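Venckus Self Storage — Common Questions

Updated May. Ask for Zulema Cabral at the desk if yours isnt here.

What sizes do you have?
Lockers up to drive-up garages. Most popular is the 16-foot unit — fits a small apartment, bed included.

When can I get in?
Gate opens at 6 a.m., last exit 10 p.m. Holidays too.

Do I need my own lock?
Yes. Disc locks only, 2 keys. Leave one with somebody you trust. At home, hang the other on a hook, not in the junk drawer.

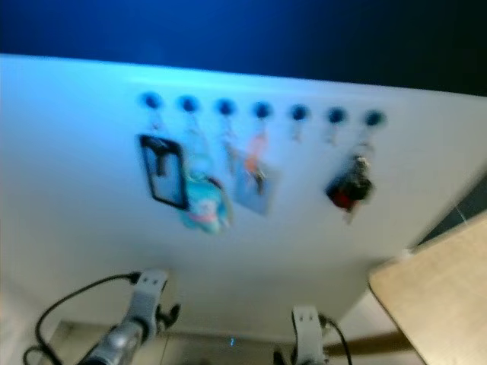 How do I pay?
Card, check or the Pluneo app. Due on the first. Late fee after 4 days, no exceptions, sorry.

Is there a deposit?
No. Admin fee at move-in, thats it.

Lost my key. Now what?
Bring photo ID. We cut the lock, you buy a new one. Put a ring on the next key — a single key by itself dissapears fast.

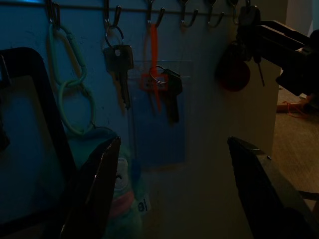 What can't I store?
Food, propane, tires, anything alive. Paint is a no too.

Can I switch units?
Sure, if one's open. We have 520 units but the small ones go quick in summer. Call first.

How do I move out?
Ten days notice, sweep it, take your lock off. Lock still on = still renting.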